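Brultcombe Dog Rehoming Records

27 July 2023
By Mervin Lemieux

This data set lists dogs taken in and rehomed through the Brultcombe shelter. It holds 2,133 records, one for each stay. A dog that came back after a failed placement has a second record with the same dog number, so please count dog numbers if you want dogs.

What is in it

There are two files. stays.csv has one row per stay and 9 columns:

dog_id, name, sex, age_in, breed_guess, date_in, date_out, outcome, foster

notes.csv has the free text written by kennel staff and foster homes, joined on dog_id. Spelling has been left alone. Surnames, phone numbers and street names of adopters were taken out by hand.

breed_guess is a guess. Most entries were made at the front desk on the first day and were not changed later, even when the vet disagreed. age_in is in months. Puppies born at the shelter have 0.

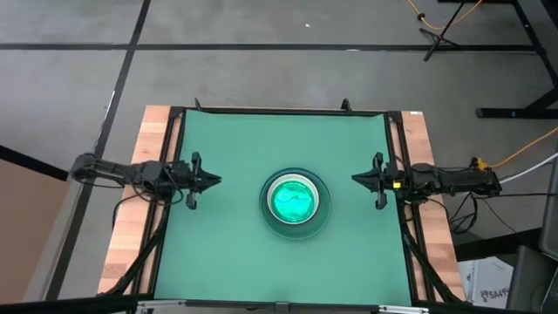 Work table with teal-green mat.

The outcome column uses six values: adopted, returned to owner, transferred, fostered long term, died, still here. Transfers are nearly all to the Titow kennels, which take the larger dogs when we are full. We do not know what happened to them after that, and the Titow records are not included.

Known problems

- Dates from February are unreliable. The paper book got wet and Samer Daher typed those pages up again from the vet's invoices, so date_in may be a day or two late.
- Baner and Li were both used as names for more than one dog. Join on dog_id, never on name.
- The foster column is blank for older stays. Blank means not recorded.
- Litters were sometimes entered under the mother's number. We have split the ones we found.

Use

You may use the files for teaching and research. Please do not try to trace adopters from the notes. Corrections can go to Samer with the dog_id and the row as it should read.

Recent items

- Foster home checklist, revised
- Opening hours for the Brultcombe kennels
- How to read the vet notes
- Cat records: what we have so far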